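4.2 Dealer records and the small wagon

Most of what we know about the Brusden two-door wagon comes from the sales side of the business, and it is worth spending a little time on how those records came to be kept, for they shape nearly everything we can say about the car. Brusden sold through family dealerships in small towns, many of them former farm implement shops, and the factory asked each one to send in a card for every car delivered. The card gave the body style, the paint, the trim level, and whatever the buyer had traded in. We are very fond of these cards. They were filled out by people with a customer waiting at the counter, and they read that way, with crossed-out colors and friendly notes in the margin about somebody's new baby or a trailer hitch to be added later.

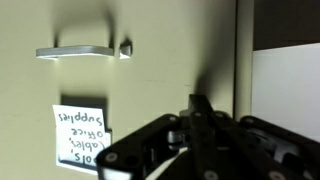

The wagon had been planned as a cheap car for tradesmen, and the early sales letters say so plainly. What the cards show is a good deal more mixed. At the Pavlović dealership, whose run is the fullest we have, plumbers and painters did buy the base car, usually in gray and usually without a radio, but they were soon outnumbered by households trading in an older sedan. Pacheco, who read the whole Pavlović run twice (once for trade-ins and once for trim), noticed that these family buyers leaned heavily toward the better-trimmed version, called the Wander, with its two-tone paint and padded rear bench. Quan had expected the price to put them off and was happy to be proved wrong. The factory seems to have been just as surprised, and by July the sales letters had quietly stopped mentioning ladders and paint cans and had begun to talk about picnics.

Whether the wagon took buyers away from Brusden's own sedan is a harder question, and one we have gone back and forth on over many cups of coffee. A trade-in tells us what a family gave up, which is a different thing from what they would have bought if the wagon had never been built. Still, there are hints. Seven of the Pavlović cards carry a note that the buyer had first asked for the sedan, and eight more mention a rival make that had no small wagon to offer. Those are modest numbers and we would not want to hang too much on them, but they do suggest that the wagon brought in new customers as well as tempting old ones, and that the dealer himself was keeping an eye on the matter.
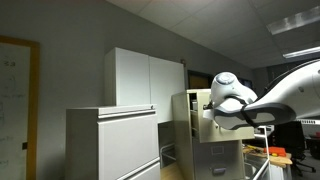

Figure 9. Beige filing cabinet with the top drawer partly open.

Sorting was the next difficulty, and it deserves a fair hearing, as it affects the tables that follow. The dealers filed by the buyer's last name, while the factory office at Grusulport filed its copies by body style, so that a single sale can turn up in two quite different places. A tall, narrow cabinet like the one in Figure 9 suits the first system very well, with one alphabet running down from the top drawer, and it suits the second rather badly, because popular body styles soon outgrow the space given to them. At Grusulport the overflow went into boxes, and the boxes were later shelved with warranty claims. We have matched the two sets by engine number wherever both copies survive. Where only the dealer's card is left, we have kept it in the count for trim and paint and left it out of the count for delivery dates, which the dealers often wrote in days afterward from memory.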